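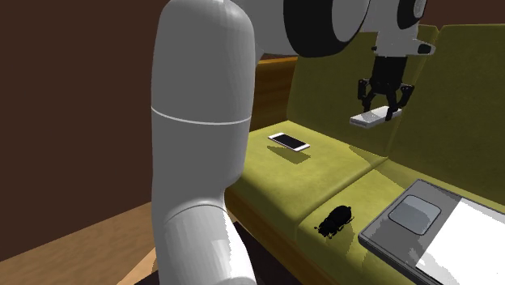
Tekle Gidey writes that the Dekthorpe guide told him to raise the grip force whenever a part slipped, that he did so for most of June, and that the faults kept coming. He is right to complain. Raising the force hides the fault for a while, and then you have two settings to put back. Use the procedure in this section instead.

6.4 Fault 132: object lost during carry

Fault 132 means the controller believes the gripper has let go of the object. Note the word "believes". Aris works this out from finger position alone, and a flat object held near its edge can tilt far enough to set off the fault while it is still between the fingers. The reverse also happens: the status line says HOLDING and the fingers have closed on air. Look at the gripper view before you trust either message.

CAUTION: The steps below apply to the simulated cell. Do not clear Fault 132 on a physical arm until the arm is stopped and everyone is outside its reach. The Ikach add-on claims to handle this for you. We have not seen it do so reliably, and this guide does not depend on it.

1. Pause the run. Do not press Reset. Reset clears the contact log, and the contact log is the only record worth reading.

2. Open the contact log and scroll back 2000 steps from the fault. Find the last entry where both fingers report contact.

3. Compare the object's tilt at that entry with its tilt at the moment of the fault. If the two match, the object did not slip and the finger reading is wrong. Go to step 6.

4. If the tilt changed, move the grasp point toward the center of the object. Leave the grip force at 19.

5. Lower the carry speed by one setting and replay from the last saved state.

6. Reload the finger model, then replay at the original speed.

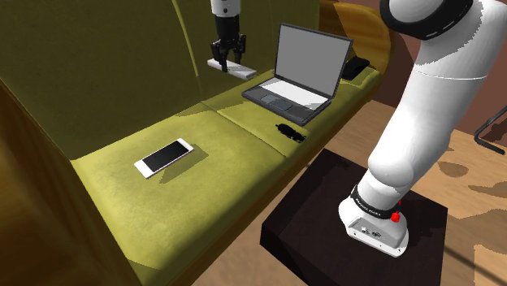
Figure 6-2. White block at the seat, gripper above, other items on the sofa.

7. Check the release point. With soft furniture the Janssen surface file treats the seat as a hard plane, and a block set down with one end tilted may be logged as dropped. Read the block's position yourself before you accept the result.

8. Repeat the replay. Accept the fix only after 2 clean runs in a row with no change to any setting between them.

Note: Other items on the seat stay in the collision check during a replay. Do not delete them to get a clean run - the run will pass and tell you very little.

Note: The "Auto-recover" box was added in the release of 12/08/2022 and is checked by default. It reopens and closes the gripper without asking. Clear it before you start step 1. If the fault comes back after step 8, save the contact log and attach it to your report along with the grasp point and carry speed.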